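Venley Blog
Home | Visits | Reviews | Archive | Contact

An afternoon at the Gunden open day
2024-10-30 – by the Venley visits desk
4 min read

I went to Gunden with one question, the same one I took there in April: is there a machine yet that I would trust with the boring half hour after closing? Wiping the counter, straightening the leaflets, putting the price lists back where customers can find them. The invitation said yes, more or less. I have read a lot of invitations.

The hall was fuller than last time. Gunden says it had 3,604 sign-ups, and the line for coffee made me believe it. Famico had the big stand by the door with a talk on shelf stocking. It was all slides. When someone asked what happens if a box is dented, the speaker said that was "on the roadmap" and moved along to pricing.

Su, a much smaller outfit, was at the back and had paper on the table. I liked that. Paper is what my front counter is made of, and it is mean stuff to handle. A cup keeps its shape when you take hold of it. A folded brochure has its own ideas – one page lies down, the next one curls up, and the crease decides who wins.

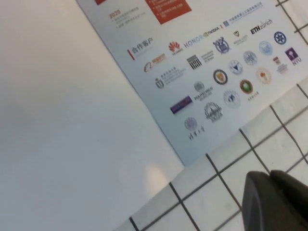
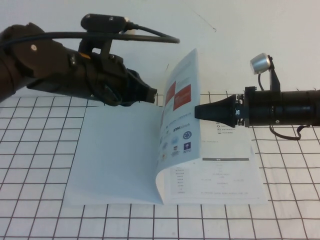 Two arms on one brochure, with logos from Huawei to ETH Zürich printed inside it. A person would do this with one hand while talking on the phone.

What I'd need before buying

I asked for numbers at every stand. Su told me their system had been through 1,000 practice runs with folded sheets, and that they want another 500 on glossy stock before they promise anything. They would not give me a success rate. I would sooner hear that than a round figure with a star next to it, but it doesn't help me plan a shift.

My own list is short. It has to cope with a leaflet that has been opened the wrong way and left on its face. It has to know when to stop pulling. And it has to work on my counter, which has a card reader, a plant and a bowl of mints on it, and no grid lines to measure by.

Famico's leasing sheet runs to 9 pages and doesn't mention paper once. Dishes get a paragraph, laundry gets a sentence and a half. I took a copy home anyway.

Getting there: the shuttle from the station is free but stops early, so check the last one before you sit down for the closing talk. I walked back – a long hill, and no sidewalk for the first stretch.

Previous | Next | Back to Visits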